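Spent most of the day on a mail server problem, so writing it up in a thread in case it saves somebody else the afternoon. It's a hybrid move with a relay in the middle and certificates that looked fine.

Background: we're moving mailboxes for Griko from an old on-premises server to a newer one. Both are in the same organization for now. Outbound mail goes through a separate relay box, and that relay is the one piece that isn't being replaced until July.

The test group was 40 mailboxes. The moves went through without errors. People could open mail, calendars synced, shared folders were there. Internal mail worked in both directions.

External mail did not. Messages from moved mailboxes sat in the queue on the new server with a 4.4.x status and a retry timer. Messages from mailboxes still on the old server went out right away, through the same relay.

First thing I checked was the firewall. The new server could reach the relay on port 25. I opened a session by hand, got a banner, said EHLO, got the list of extensions, sent a test message without encryption. It arrived.

So the path was open and the relay was willing to take mail from that address. That ruled out the allow list too, which I had been ready to blame.

Second thing was DNS. The send connector uses a smart host by name. The name resolved to the right address from both servers. Reverse lookup also matched. No stale records.

Turned on protocol logging for the send connector. If you do this, remember the log is off by default and the setting is per connector. I turned it on for the wrong one first and looked at an empty folder for a while.
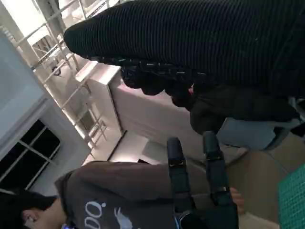
Erraji replied to the first post to say they had the same queue status after a move last year, and in their case the connector was scoped to the old site, so the new server never tried it at all. Worth a look before going into TLS.

Good suggestion, and I did check. Ours isn't scoped, and the new server is listed as a source server on the connector. The log also shows it opening a session each time, so it is trying.

What the log shows: connect, banner, EHLO, STARTTLS, 220 ready, then the remote side drops the connection. No certificate details are logged because it never gets that far. Then the message goes back in the queue and the same thing happens at the next retry.

The manual test worked because I never typed STARTTLS. The old server also sends STARTTLS and it works from there. Same connector, same relay, different result depending on which server is the source.

Compared the certificates. Both servers have one from the same internal authority, both valid, both with the right names. The new one has a longer chain because there's an extra intermediate that was added when the authority was rebuilt.

The intermediate was installed on the new server. It was not installed on the relay. I thought that was it, imported it on the relay, restarted the service, and the queue did not move.

It needed importing anyway, so I left it in place.

Next I took a capture on the relay side. The client hello from the new server offers TLS 1.2 and nothing older. The relay answers with a handshake failure alert and closes. The old server offers 1.0 as well, and the relay picks 1.0.

So the relay was only speaking TLS 1.0. The box runs an old build of Cilier, and its config file has a line that pins the protocol version. A comment next to it says it was put there for a scanner that could not send mail otherwise.

Removed the pin, restarted Cilier, and the handshake still failed. Second capture: the relay now accepts 1.2 as a version, but the two sides have no cipher in common. The relay has a cipher list in a separate file, and that list was also written for the scanner.

Replaced the list with the default one that ships with the package. Restarted again. The queue drained by itself at the next retry.

Total stuck in the queue at that point was 180 messages. All were delivered and none had expired. I checked the headers on 3 of them and they show TLS 1.2 on the hop to the relay.

The scanner still has to work, so it now has its own listener on a different port, limited to its one address, with the old settings. I don't like keeping it but the replacement isn't ordered yet.

Monitoring did not catch any of this. We use Cokex for queue alerts and the threshold was set to 2000 messages, a number that made sense when every mailbox was on one server. For a small test group it would never have fired. It's now set per server – much lower on the new one.

Somebody asked in a reply if I could have just turned off TLS on the send connector. Yes, and the mail would have gone out. The connector was set to opportunistic TLS, but once the relay advertises STARTTLS the server tries it, and in our case it kept retrying the failed handshake. I didn't want plain text on that hop.

Also asked: does the order of the two fixes matter? Not as far as I can see. Both the version pin and the cipher list had to go, and changing either one alone gives the same 4.4.x in the queue.

Next batch of mailboxes is on hold until the relay has run a few days with the new config. I have the before and after config files for Cilier saved, and I'll post the relevant lines once I've taken the host names out.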